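Is 957 demos enough for a pick-and-place policy, or is our student project kidding itself?

Asked by Jasmina Nikolovski in Student Projects and Clubs

I'm in a four-person group doing a semester project on learning from demonstration. We use a handheld gripper with a camera on it, walk around campus, pick small things up and put them down on a marked spot, and then train on the recordings. So far we have 957 demonstrations that passed our filter. The plan in our proposal says 2,535. We present in July.

My problem is that I no longer believe the number in the proposal. I wasn't there when it was written and as far as I can tell somebody took it from a slide. Two of my teammates want to keep recording until we hit it. I would like to stop, train on what we have and see what we get. Our advisor says "more data never hurts," which I have heard so often that I've started to distrust it.

Our first policy was trained on 692 demos and it was bad. It reached for the right area and then closed on air. The other two say that proves we need more. I say it proves nothing until we know why it missed. Who's right? Also, the Bidurora kit guide says to vary the background as much as possible. Does that matter if the final demo is going to be on one table in one room?

Hiếu Phí

You're more right than your teammates, but you haven't done the work to show it yet.

"Closed on air" can be a lot of things. Before anybody records another minute, take the 692 set and replay a few of the training demos through the robot open loop, no policy at all, with the object exactly where it was. If the robot misses there too, your problem is calibration or timing and you could record demos until you graduate without fixing it. I've seen a team spend most of a semester collecting when their gripper width was being logged with a delay. The fingers shut late in the data, so they shut late on the robot. They also blamed the amount of data.

If replay works, train on half of what you have, then on all 957, and run the same trials for both. Same objects, same start positions, written down before you run them. If the full set is clearly better, fine, keep collecting. If you can't tell them apart, your teammates need a better argument than a number on a slide.

On the one table question: yes, background variety matters less if you only ever show it in one place. But be careful what you claim afterward. I judge at a student competition and every year there is a poster that says "generalizes to everyday environments" and the whole video is one desk. Say what you tested and leave it there.

I would also look at who recorded what. If one of you did most of the demos, the policy has learned that person's wrist.

Aurelia Bălan

More data helps!! We used a Nornel gripper in our robotics club and ours got way better after we kept recording for a couple more weeks. Don't give up on it. Also try a different learning rate.

Comment from Hiếu Phí: Did you change anything else in those weeks?

Comment from Aurelia Bălan: We switched to a new camera mount and I think somebody fixed the sync. But mostly it was the data.

Comment from Hiếu Phí: OK.

Yara Mahasneh

I'll disagree with both answers a little. I help with the project course in our department and we had the same fight last year.

Splitting the set in half is a good test, but half of a bad set is still a bad set. What made the difference for us was sitting down and watching the recordings, all of them, at double speed. It's boring and students will do almost anything to avoid it. We found demos where the person grabbed the object twice, demos where the hand wandered off to the side first, and a long stretch where the object was hidden behind a finger at the moment it mattered. All of those had passed our filter too. A filter that only checks whether tracking stayed up tells you nothing about whether the grasp was any good.

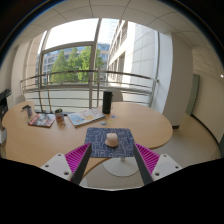 So my advice is to pick one object and one kind of start position, and be strict about it. Approach at the same pace every time. Don't correct halfway through; if you fumble, throw the take out and start again. We ended up with fewer demos than we started with and a policy that at least failed in ways we could explain, and that was worth more in the write-up than a better success rate would have been.

I'm also less relaxed than Hiếu about the one-table thing. Daylight moves. If you record everything in the morning and present at 4 p.m. beside a window, that is a new environment whether you like it or not. Record at the hour you'll be presenting, at least for part of the set.

As for the proposal, write to your advisor now and say the target is being replaced by a test. Ours didn't mind. I can't promise yours won't.

Comment from Jasmina Nikolovski: Did the replay Hiếu suggested. It misses on most of them, always short. So I guess we're looking at calibration. The other two still want to record tonight.

Comment from Yara Mahasneh: Don't let them. Check the offset between camera and fingertips first, then replay the same demos again.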